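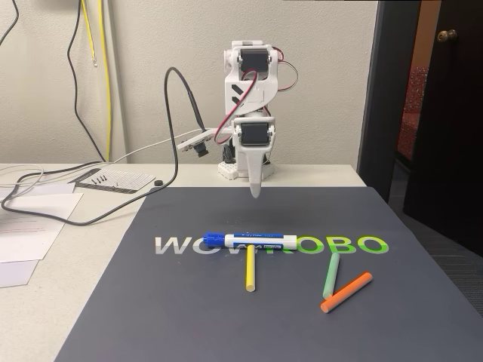

Small white 3D-printed arm with two black servos, above a dark mat.

Is a wrist blood pressure monitor worth anything, or did I pay for a random number generator?

5 min read

Cheng-en Wan

My doctor told me in June to start checking my blood pressure at home. No drama, it was a bit high at the physical and she wanted some readings from outside the office. She said "get a cuff" and that was the extent of the shopping advice.

So I bought a Reltden wrist one for $40. It's small, it talks to an app, and the box says "clinically accurate," with no mention of which clinic or compared to what. First reading, sitting on the couch: 159 on top. I nearly fell off the couch. Took it again right away and got something in the 130s. Switched wrists and got a number in between. The bottom number sat near 80 most of the time, so at least one half of the machine has its mind made up.

Meanwhile the app (it's called Prustero, separate company as far as I can tell) has given me a "vascular age" and would like me to buy a subscription so it can explain what that is. It also has a discount code for beet powder. I did not ask for beet powder.

My brother-in-law says wrist monitors are junk and I should get an upper arm one. He also says this about every single thing I buy, so I'm not going to take it as gospel. What I want to know is:

Are wrist models bad as a class, or am I using it wrong?
Is there any way to check the thing without buying a second one?
Which reading do I write down when I get three different ones?

I'm not asking whether I'm going to die. I have a follow-up booked and I feel fine. I just don't want to hand my doctor a page of nonsense and get put on pills over it, or the other way around.

saltlick_mary

Your brother-in-law is half right. An upper arm cuff is what most doctors want you to use, and wrist ones are fussier. The big reason is position. If your hand is in your lap, your wrist is well below your heart and the reading comes out too high. On the couch, I'd bet that's what you had going on. Hold it at heart level, with your elbow propped on something so you're not using muscle to keep it there.

The rest of it applies to any cuff:

Sit in a real chair with your back supported and feet flat. Don't cross your legs.
Go to the bathroom first. A full bladder pushes the number up.
No coffee, smoking or exercise for half an hour before.
Sit quietly for five minutes. No phone, no TV, no talking, and don't talk while it's measuring either.
Bare skin under the cuff. Rolling up a tight sleeve doesn't count.
Take two readings a minute apart and write down both of them.

Do that morning and evening for a week and write down everything, ugly ones included. Do not keep going until you get one you like. I did that for a whole winter and my log was a work of fiction.

As for checking it: bring it to your follow-up. Ask the nurse to take your pressure with theirs and then with yours, same sitting. Mine was happy to do it. If they're far apart you'll know, and so will your doctor, and you can quit worrying about what the box says. 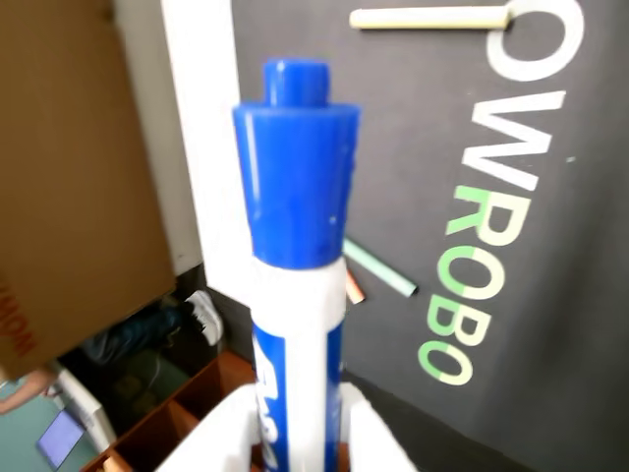 More from Home Health: Monitors & Gadgets

porchlight2628

I'd be more suspicious than Mary, mostly about the packaging. "Clinically accurate" can be printed on a box by anybody who feels like printing it. The word you're looking for is "validated," and even then you want to see your exact model number on an independent list, because a company can have one good model and six that were never tested by anyone outside the building. There are lists like that online, free to search. Ask your doctor or pharmacist which one they use. I looked for my old wrist unit, a Pirkum, and found nothing. Doesn't prove it was wrong. It did mean I had no reason to believe it was right.

If you end up replacing it, cuff size matters more than anything on the feature list. Measure around your upper arm, halfway between shoulder and elbow, and check that against the range printed for the cuff. Too small a cuff reads high. Plenty of people with big arms are walking around with scary home numbers from a cuff that doesn't fit. Some people can't get an upper arm cuff to fit properly at all, and for them a wrist model used carefully may be the better choice, so no, I wouldn't call them all junk.

Now the part I have less patience for. Ignore the vascular age. I have no idea how Prustero works that out and I'd guess you won't find it written down anywhere either. You gave it a pressure, a pulse and your birthday. Turn off notifications, use a notebook.

One thing I disagree with above. Writing down every reading is fine, but I'd leave the first day out of the average. A lot of home monitoring instructions say to do that. People are jumpy the first day with a new gadget, and you were obviously jumpy. Still show her the page.

And don't wave off the 159 as pure gadget error until you've done a proper week. It may be your wrist in your lap. It may also be your blood pressure. If you ever see 180 or more on top, or 120 or more on the bottom, wait a minute and repeat it, and if it stays there call your doctor. With chest pain, trouble breathing, weakness on one side, trouble speaking or a sudden change in vision, call 911 and forget about the notebook.

leone_n

get an arm one. had 2 wrist ones both useless. drugstore has them. also cut salt

Filed under: Blood pressure, Home monitors, Apps and subscriptions

Reader comments

dunmore_p
The pharmacy machine by me has one cuff for everybody and a seat that's too low. I wouldn't use it to check anything.

saltlick_mary
Fair point on leaving out day one. My doctor's handout says the same, I went and dug it out.

Cheng-en Wan
Tried it at the kitchen table with my elbow on a couple of books. Two in a row within a few points of each other, both lower than the couch numbers. I'm not declaring victory over two readings. Couldn't find my model on the list I was pointed to, so it's coming with me to the appointment and the nurse can have a go at it. Prustero has now offered me a "heart coach."

gritsandgravy
What did they want for the beet powder?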